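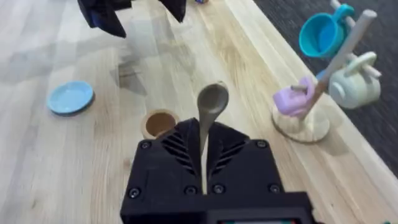 Figure 3. Spoon held upright between the fingers of a black gripper, light wooden tabletop behind.

4. What people did when the settings moved

4.1 The upgrade itself

I should say first that I like Tristik. I've used it as my everyday desktop for years, I wrote most of this paper on it, and when the Faltport release came out I installed it on my own machine the same evening (and then stayed up far too late poking at the new file manager). So if I sound grumpy in places, it's the grumpiness of a fan.

On the surface Faltport looks very much like the release before it. Same dock, same grey window bars, same slightly odd clock. The big change is inside the settings program. The old one had its panels laid out on a single page of icons, and you found what you wanted by knowing where it lived. Faltport moves all of that into a sidebar, folds several panels into each other, and puts a search box called Yen at the top. Printers now sit under Devices. Keyboard shortcuts, which used to have a panel of their own, are two levels down under Input. Mouse speed is on the same page as the shortcuts but below them, so on a small laptop screen you don't see it until you scroll.

I wanted to know how people who hadn't asked for any of this got on with it. The staff desktops at Karnmont College were about to be moved over in one go, and the college very kindly let me watch that happen through the settings log, with everyone's agreement and with the names stripped out before I got anywhere near it. The log begins on 7 Jul 2023, the first morning after the move, and it covers 196 people.

4.2 What counts as a visit

The log is a simple thing. It writes a line when the settings program opens, a line for each panel shown, a line for each use of Yen, and a line when a value is changed. I call everything from opening to closing one visit. If someone left the window open over lunch and came back to it, I still treated it as a single visit, and I know some readers will want a time limit there. I tried one. It split up a lot of visits that were plainly one person looking for one thing with a phone call in the middle, so I took it out again.

That gave me 2561 visits over the whole period. In 1728 of them, at least one value was changed before the window was closed. In the rest the person looked and left. I was careful at first not to call those failures, and I'd like to stay careful, as people open settings just to check something all the time - which network am I on, is the sound muted, what's this computer called. A visit with no change in it may have gone perfectly well.

4.3 The search box

I expected Yen to do most of the work, and I was wrong. People used it, but they mostly used it second. The usual pattern was to open settings, click down the sidebar through a few panels, go back up, click through a few more, and only then type something. Ignacio Dunleavy, who read an early draft of this section and has run more of these studies than I have, pointed out that the box is empty and very pale when the program opens, and that a lot of people probably took it for part of the title bar. I went back and looked at it with that in mind and I think he's right. It really is pale!

When people did type, they typed the names from the old release. "Shortcuts" was fine, Yen finds that. "Desktop effects" found nothing at all, as the panel is now called Motion and nobody at the Tristik end had given it the old name as a second keyword. The same went for "screen lock", which became Away. I have some sympathy for the shorter names, which look tidy in the sidebar, but a search box that doesn't know last year's words is going to let down exactly the people who most need it.

There was one more surprise in the searches. Quite a few people typed whole questions, with "how do I" at the front and everything. Yen matches on each word, so the little words dragged in panels that had nothing to do with the question, and the useful one was often well down the list. I hadn't thought to plan for this and so I have no proper coding scheme for it. I read through them by hand and I'll leave them for a later paper.

4.4 Settling in

By October things had calmed down a good deal. Visits were shorter, people went through fewer panels on the way to a change, and the back-and-forth in the sidebar had mostly gone. It took almost 14 weeks to get there, though, and that's longer than I would have guessed for a program that most people open only now and then. My feeling is that the "now and then" is the whole trouble. If you use a menu every hour you relearn it by teatime. If you change your printer twice a year, you meet the new layout as a stranger each time.

The one group that never quite settled was the people who had set up lots of shortcuts of their own under the old release. Faltport carries those over, which is good of it, but it files them in a closed section called Custom at the foot of the Input page. Several of this group went on opening the Input page and closing it again right up to the end of the log. I can't tell from the log what they were after. I can say that I lost my own shortcuts in the same place and spent a cross half hour adding them all again by hand, so I ended up with two of each.

4.5 Some cautions

All of this comes from one college and one upgrade. Everyone had the same machines and the same help desk, and the help desk sent round a page of tips in the second week which I only heard about afterwards. I've no way to separate the effect of that page from people simply getting used to things. The log also can't see anyone leaning over to ask the person at the next desk, and from my own years in offices I'd bet that's how a good part of the learning was done. Section 5 goes through the interviews, where some of this comes up again.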